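When I asked Yevhen Karpenko how many times he'd folded the same cloth, he laughed and got up to check. "3294," he called from the other room. "Okay, that's everyone together. But it feels like just me!"

Karpenko runs data collection at Jukell, a small outfit teaching a model to handle fabric, and I'd been bugging him for a visit for months (I have a thing for laundry robots, sorry). He has four people on the job, and they work in 14-minute stretches. "After that your wrists get lazy, and the model learns lazy wrists," he told me.

I wondered whether he threw out the clumsy tries. He keeps plenty of them, as long as the person recovers. "If I only show it perfect folds, what does it do with a bad corner? It freezes." The ones he deletes are the ones where somebody stops to think halfway through, and he admitted most of those are his own.

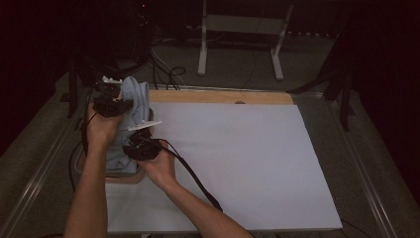

Trarnska, August

You hold one gripper in each hand and pinch the cloth with the white fingers, and the cables trail off behind you across the board. I had a go and was terrible! Karpenko watched me lose the same edge over and over. "You're trying to use your fingertips," he said. "You don't have any now. Go slower, and grab more cloth than you want." I asked if my attempts would go into the set. He said he'd look at them after lunch.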